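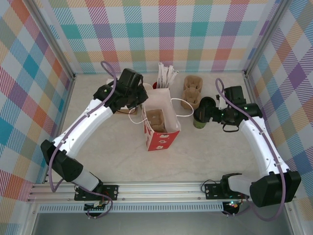
Property Practice, Unit 12
Fixtures, chattels and the inclusions schedule
Lecturer: Bit-na Nam

Reading: Prolbridge course reader, from page 384. The Lauritsen contract is handed out in the tutorial.

1. Starting point

A contract for the sale of land passes the land and whatever forms part of it at law. Items that have become part of the land are fixtures and pass to the purchaser without being mentioned. Items that have not are chattels and stay with the vendor unless the contract includes them. Most disputes at final inspection come down to an item that one party assumed was in the first category and the other assumed was in the second.

2. The two tests

Degree of annexation. An item attached to the land other than by its own weight is presumed to be a fixture. The presumption strengthens with the damage that removal would cause. An item resting on its own weight is presumed to be a chattel.

Object of annexation. The question is whether the item was attached for the better use of the land or for the better use of the item itself. Intention is assessed objectively, from the circumstances. A vendor's private plan to take the dishwasher is of little help.

Either presumption can be rebutted. Where the tests point in different directions, modern courts tend to give more weight to the second.

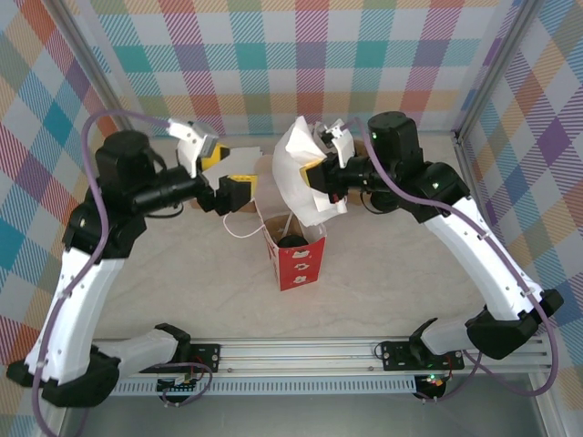

Figure 1. Two robot arms above a small red paper gift bag.

3. Common items

Usually fixtures: hot water units, ducted air conditioning, built-in wardrobes, hardwired light fittings.
Usually chattels: freestanding fridges, lamps, pot plants, rugs.
Arguable: garden sheds on skids, wall-mounted televisions (bracket and screen may be treated differently), above-ground pools, mirrors hung on screws.
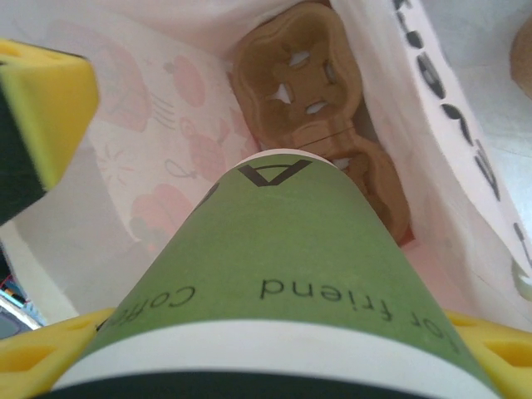
Chattels resting on their own weight are the easy end of the range, and the annexation test disposes of most of them. Portability, low value and lack of any connection with the building all point the same way. A green paper coffee cup with "for friend" printed on it is a chattel in whatever room it is found, and a clause is not needed to say so. Difficulty begins with heavy items that have stood in one position for years, such as a commercial oven or a stone garden bench. Weight alone does not settle the question - look at the purpose the item serves on that site.

4. Drafting the schedule

Identify each item by type, location and, where there is more than one, by make or serial number. "All blinds" is adequate if every blind is staying. "Kitchen appliances" is not adequate.

List exclusions separately. If an excluded item is attached, state who makes good the wall or floor, and by when.

Check for items the vendor does not own. Rented hot water units and leased solar systems need a special condition, and the hire agreement should be requested before exchange.
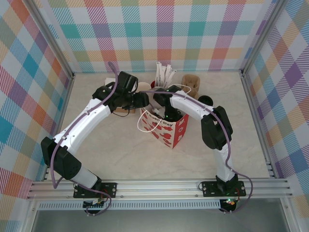
Check the marketing copy against the schedule as well. An advertisement that shows or mentions an item can support a claim in misrepresentation even where the contract is silent. Agents should send the final listing text to the vendor's conveyancer with the sales advice.

5. Tutorial problem

Oltach Pty Ltd sells a cottage at Bruvley with settlement in 30 days. The inclusions schedule reads "fixed floor coverings, light fittings, stove". Before settlement the vendor removes a pendant lamp on a plug-in cord, a spa standing on a concrete pad, and 13 metres of shelving screwed to the garage studs. Advise the purchaser on each item - refer to both tests, and to clause 12 of the Lauritsen contract.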